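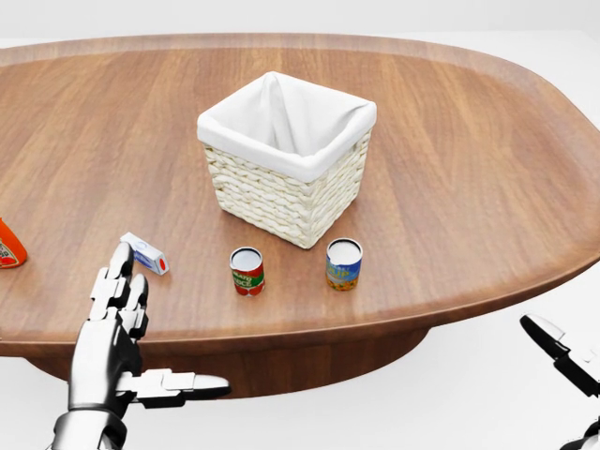
July 6, 2021

Our club finished the pantry task in the simulator last night, or at least finished the version we plan to submit. The task is to put groceries in a basket. It took the four of us most of the spring to get this far, and I want to write down how it went before I forget.

The club is called Skultside. We meet in the back half of the community college print shop. Soledad Whitlock started it two years before I joined, and she still does most of the controller code. I do the scoring scripts and whatever else needs doing.

The competition gives every team the same task sheet. A run counts if the groceries end up inside the basket and the basket stays on the table. Knocking something over costs points, but dropping something on the floor ends the run. We started with a square table and then switched to one with an oval top, and that broke more than I expected. Our code for finding the edge assumed straight sides. Soledad rewrote it in July, over a long weekend, and it has been fine.

Cans are the easy part. They stand up, they are the same all the way around, and the hand can come at them from nearly any direction. The soup can was the first thing we ever picked up. The carton has been the worst. When it lies flat there isn't much height to get hold of, and if the fingers come in too low they push it away. For weeks we watched it slide across the table. Our fix was to slow the hand down for the last part of the reach and close the thumb first.

We have 2,319 logged runs since we began keeping proper logs. Of those, 2,197 got to the end without the simulator crashing, and 1,105 counted as a pass under the rules. That is a pass rate a little over half. Most of the passes are recent -- the early logs are pretty grim.

The basket gave us one odd problem. We had the drop point set too close to the rim, so things would land on the edge and roll back out. I moved the target toward the middle and raised the release height a bit. That change was two lines and it helped more than anything else I did all year.

Still to do: clean up the log folder, write the two-page report, and get the Flanik team to trade test setups with us so we can try ours on a layout we didn't pick. Soledad also wants to redo the wrist limits. I would like to leave them alone until after we submit.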